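Shared Kitchens Find a Lasting Place in Plelmont

The building on the east side of Plelmont was a school cafeteria until the district consolidated its lower grades. It reopened as the Damia Community Kitchen, a licensed facility in which residents may cook for sale without bearing the cost of a commercial kitchen of their own. Last year its members booked 1,394 hours of cooking time, up from 816 the year before.

Most members are bakers, caterers and makers of preserves. They pay by the hour and are required to complete a food safety course before their first booking. Dry storage is included in the membership fee; refrigerated storage is charged separately and is assigned by shelf.

"The waiting list for cold storage is longer than the waiting list for the stoves," said Agata Vitale, director of the kitchen. "We planned for the opposite." 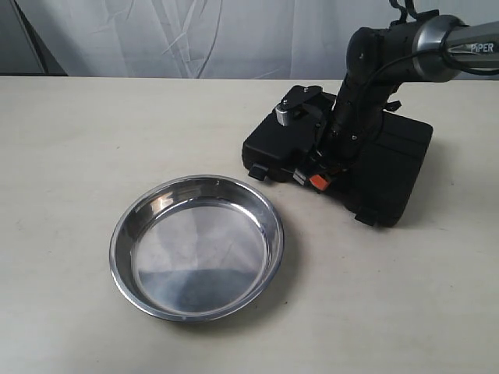 By Lai-ching Tai
Staff Writer, Food and Community

Demand is heaviest before the weekend markets, and the kitchen has extended its evening hours to 11 p.m. in August, when local fruit is plentiful. Members who make jam and pickles are asked to reserve two weeks ahead during that month. Bread bakers generally prefer the early shift, which begins at 4 a.m.

The arrangement has drawn interest from neighboring towns. Officials in Hellville visited in the spring and are considering a similar use for a vacant church hall. Their principal concern is ventilation, which accounted for the largest share of the renovation budget in Plelmont and delayed the opening by four months.

Several businesses have outgrown the facility. Beyene, a maker of flatbreads and lentil stews, began with two evening bookings a week and now operates from its own storefront near the rail station. It continues to rent the kitchen on Tuesday mornings to test new recipes.

Ms. Vitale said the kitchen does not measure its work by the number of members who leave to open shops. Many cook only for the holidays or for a single market stall, and their bookings help to keep the hourly rate within reach of newcomers. Applications for the winter season are accepted at the front office.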